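When the robot arm lets go of the bread roll: tips after our kitchen fault
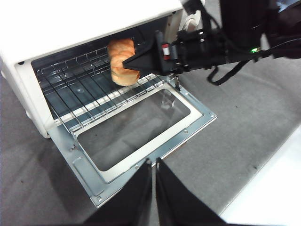 The right gripper with a roll over the rack, oven door fully down.

We work with a two-armed robot at a small white toaster oven in our test kitchen in Iltanham, and in the winter we had a fault which I would like to describe, so that other people can save themselves the trouble. The oven was on. The right arm went in with a roll, the program stopped halfway, and the arm stayed where it was, over the hot rack, with the fingers closed.

My first mistake was to press the red stop button. On our arm this cuts the power to the motors, and the arm has no brake in the wrist. It sank slowly until the roll and one finger lay on the rack. The roll got black, the finger tip got soft, and the smell stayed in the room for 2 days.

The cause was a small one. The cable at the wrist had caught under the door hinge, the motor pulled against it, and the controller reported error 146 (too much load). I had seen 146 before and always only cleared it. Please do not do this. Read what it says, then look at the cable.

What we do now:

Switch off the oven at the wall first, then think about the robot. A cold oven with an arm in it is only annoying.

If the arm stands still and nobody is in danger, use the hold command and leave the motors on. Support the forearm with one hand, in a thick oven glove, before you cut the power. If a person is in the way, press the stop button at once and forget the roll.

Fix the cable so that its loop hangs free of the door. Move the arm by hand through the whole way, in and out, with the oven cold. Do it again with the door half closed, this is where ours got caught.

Keep the second arm low and in front while the first one works. We had them too close together in the beginning and they touched twice.

Write a time limit into the program. Ours may stay inside the oven for 2 seconds, after that it must go back out. At 181 degrees the black finger tips do not like more.

Check the door screws once in May and once before Christmas. An open door takes a lot of knocks from a gripper, and a loose hinge lets it hang lower on one side – then the taught positions are wrong.

For cleaning a finger with burnt sugar on it: warm water, a little washing-up liquid, a soft toothbrush. No steel wool. Let it dry completely before you put it back on the arm. I tried the Rastusska paste also, but it leaves a film and the next roll slips.

New finger tips came from Fröhlich in Grerkau, in a bag of 100, so if somebody near Iltanham needs a pair, write to me.

Mareike Kohlhase
February 13, 2020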